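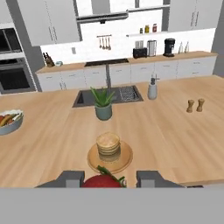
Food Preparation 1 – Handout 7: Batters and Quick Breads
Instructor: Clive Horrocks
Waltgate Adult Education, Kitchen B

Read this before the practical. Bring an apron and a covered container.

What a batter is
A batter is flour and liquid mixed thin enough to pour or drop. A dough is stiff enough to handle. Pancakes, muffins and popovers start as batters, biscuits as a dough. The liquid is usually milk, buttermilk or water.

Leavening
Baking soda needs an acid in the mix, such as buttermilk or yogurt. Without one the product tastes soapy and browns too fast. Baking powder already has its acid. Most powder sold in stores is double acting – it gives off some gas when it gets wet and the rest when it heats up. Popovers use neither and rise on steam alone.

Mixing
Flour and water form gluten when stirred. Bread needs a lot of it, quick breads very little. Use the muffin method:
1. Whisk the dry ingredients together.
2. Beat the eggs, milk and melted fat in a second bowl.
3. Pour wet into dry and fold until no dry flour shows. Leave the lumps.

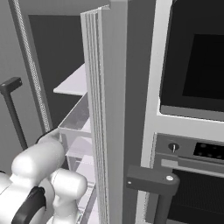

Overmixed muffins have peaked tops and long tunnels inside. Overmixed pancakes come out flat and chewy. Rest pancake batter for 7 minutes before the first one goes on the griddle.

Temperature
Have eggs and milk at 70 degrees F. Cold milk makes melted butter set into bits. Turn a pancake once, when bubbles break on top and the edges look dull. Don't press it with the spatula.

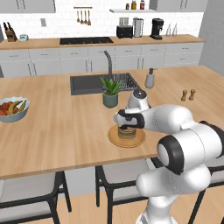 Fig. 1. Stack of pancakes on a round wooden plate.

Storage
Cool cooked pancakes on a rack, then wrap. They keep 3 days in the refrigerator. Muffins freeze well.

Practical
Work in pairs. Stuart Tindall's group takes the griddles first, Mayuree Petchrat's group the ovens. Each pair makes one batch folded and one batch beaten smooth, cuts both open and writes down the difference.

Reading: Ashworth, chapter 3, and the table on page 64.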